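In praise of the guesthouse that makes you ring up

Melina Karagiannis

I've stayed at the Andreadis guesthouse in Skernosden every September for years, and it still won't let me book online. You have to phone. If you phone during lunch, you get no answer, and if you phone in the evening you get a nice long chat about the ferry. I used to moan about this. Now I think it's the best booking system going!

My friends all use Ikance, the app that finds you a room in two taps. I've used it too, and I can see the appeal when you're stuck at a station with a dying phone. But the last time I did, for a weekend in Drasley, I paid 100 pounds up front for a "sea view" that needed a chair and a fair bit of leaning. Then the app wanted me to rate the towels. 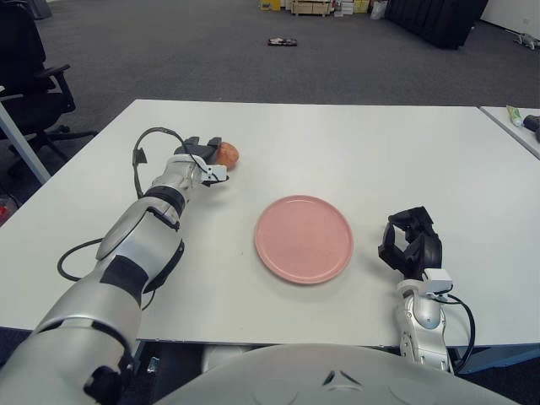 Is it risky to travel without a confirmation email?

A little, so write down the name of the person you spoke to and the day you rang, and call again 2 days before you set off. I've done that every time and never been left on the pavement with my case.

What I like about the phone is that you can ask silly things. Which room gets the bins at six in the morning? Is the hill as steep as it looks on the map (it is)? Someone who sleeps in the building will tell you straight. A listing with 700 reviews will tell you the breakfast was lovely and the breakfast was awful, and you'll read the lot in bed and be no wiser.

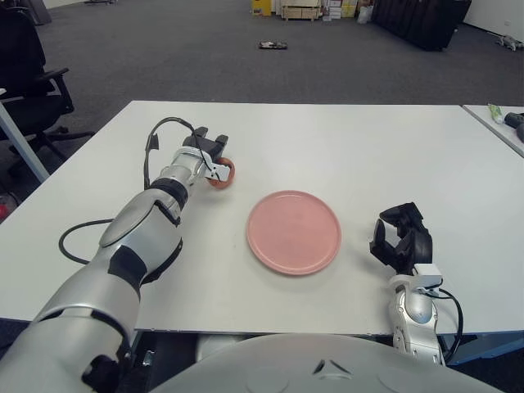 Round pink plate on the table, with a small ring-shaped item held to the left of it

I do know the other side of it. Plenty of people hate phone calls, or can't hear well on them, or don't share a language with the owner, and for them a web form is a kindness. I'd be happy to see small places offer both. A plain email address would do — it costs nothing and doesn't hand a slice of the room rate to somebody else.

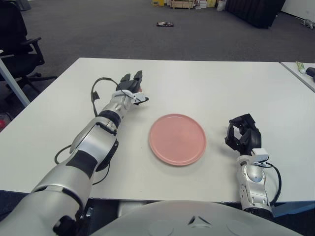
The same pink plate with nothing on it, white table

What bothers me is the idea that a place is somehow behind if it isn't on an app. The Andreadis rooms are full all summer. The key is handed over by a person who knows you're coming on the late boat and has left the porch light on. I'll be ringing them again next week, after lunch this time, to ask for the back room.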